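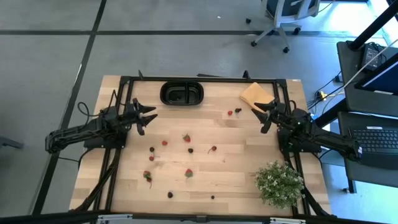

Two robot arms on opposite sides of a wooden tabletop, with a folded cloth.

Delegation

Delegation is the passing of a task, together with the authority needed to carry it out, from one person to another inside an organisation. The person who delegates is usually a manager or the head of a group, and the person who receives the task is usually placed lower in the order of the organisation. The task moves, but the final responsibility for the result stays with the one who gave it away. Delegation is studied as a part of management, and it is different from simple work allocation, in which no right to decide is given.

History

Written rules on delegation are older than the modern firm. The port office of Plilturach kept a book of duties from 1637, in which the harbour master could hand the weighing of goods to a deputy, who signed with his own mark. The deputy could refuse a cargo under 100 barrels without asking. For larger cargoes he had to send for the master. This limit by size is still the most common form in which authority is divided, although today it is more often given as a sum of money.

Levels

Writers on the subject normally separate several levels of delegation. At the lowest level the employee collects the facts and the manager decides. At the next level the employee proposes a decision and waits for approval. After this comes the level where the employee decides and reports, and finally the level where no report is expected unless something goes wrong. The Venckus scale, used mostly in public offices, adds a fifth level between the second and the third: the employee decides, but the manager has one working day to stop the decision.

In practice

The furniture maker Flarnel, with 300 employees, is often mentioned in teaching. Its workshop leaders received the right to order material without a signature from the head office, and 70 of the older purchase forms were withdrawn. The change was slow in the first year – many leaders continued to ask for the signature, as they were used to it. A similar arrangement at Rilameo was given up after two years, when it became unclear which of two departments could hire temporary staff.

Difficulties

A frequent problem is the return of the task. The employee meets a difficulty, brings it to the manager, and the manager solves it alone. Another problem is delegation without authority, where the employee must reach a result but cannot spend money or give instructions. Managers may also delegate only the work they dislike, and this is soon noticed by the staff.

See also
Span of control
Decentralisation
Work allocation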